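Schwarz auf bunt

Ich wollte eigentlich erst im Januar wieder etwas schreiben, aber das Ergebnis von gestern Abend muss jetzt raus. Unser Faltmodell kann mit schwarzem Stoff umgehen! Wer hier länger mitliest, weiß, wie sehr mich dunkle Textilien geärgert haben. Helle Handtücher auf einem grauen Labortisch, das lief schon im Frühjahr ordentlich. Sobald etwas Schwarzes dalag, griff die Policy irgendwo mitten in die Fläche und schob den Stoff vor sich her.

Emiko Ikeda hatte schon länger den Verdacht, dass uns weniger die Farbe fehlt als die Kante. Auf schwarzem Stoff sieht man kaum Falten und wenig Struktur, es bleibt praktisch nur der Umriss. Und den hatte unser Netz immer nur vor demselben grauen Hintergrund gelernt. Also haben wir den Datensatz Hukutis neu aufgesetzt, mit zwei handgeführten Greifern und in richtigen Wohnräumen, auf Betten, Sofas und Decken mit möglichst wildem Muster. 476 Demonstrationen sind zusammengekommen. Fürs erste Training haben wir die Daten kaum gefiltert, auch die zögerlichen Anläufe sind drin geblieben.

Die zweite Änderung stammt von Mudassar Zaidi und ist so simpel, dass ich mich ein bisschen schäme, nicht selbst draufgekommen zu sein: Wir gewichten die Zeitschritte kurz vor dem Schließen der Backen dreimal so stark wie den Rest. Eine Demonstration besteht ja zum größten Teil aus Hinfahren und Wegfahren, und das lernt das Netz sowieso. Entscheidend ist der kurze Moment, in dem beide Greifer offen am Stoff stehen und sich die Position noch korrigieren lässt. (Die Gewichtung steckt in einer einzigen Funktion im Dataloader, wer sie haben will, schreibt mir.)

Und dann der Test. Gleiche Architektur, gleiche Trainingsdauer, ein schwarzes Tuch, das vorher nicht im Datensatz war. Das alte Modell hat in 33 Versuchen ganze 2 brauchbare Faltungen geschafft, das neue 24! Loukia Antoniadis hat sofort gefragt, was davon auf die Daten geht und was auf die Gewichtung, völlig zu Recht, und deshalb lief über Nacht noch die Variante ohne Gewichtung. Die kam auf 17. Beides hilft also, der größere Sprung kommt aus den Daten. Bei so wenigen Versuchen würde ich auf die genauen Zahlen nicht wetten, auf die Richtung schon.

Was noch hakt, sind doppelte Lagen. Liegt der Stoff irgendwo übereinander, erwischt der Greifer gern nur die obere, und die Faltung wird schief. Genau solche Stellen mag ich in den Demonstrationen inzwischen am liebsten: schwarzes Tuch, gemusterte Decke, rechts im Tuch eine Falte oder Überlappung, und die blauen Backen stehen noch offen.
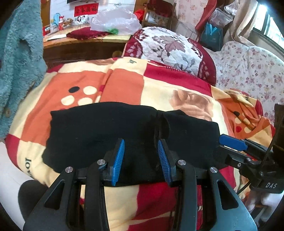 Was als Nächstes dran ist

Hanneke Martens baut gerade die Auswertung so um, dass Griffe in eine und in zwei Lagen getrennt gezählt werden. Danach kommen T-Shirts. Ich freu mich drauf wie verrückt.

3 Kommentare
2 Mal geteilt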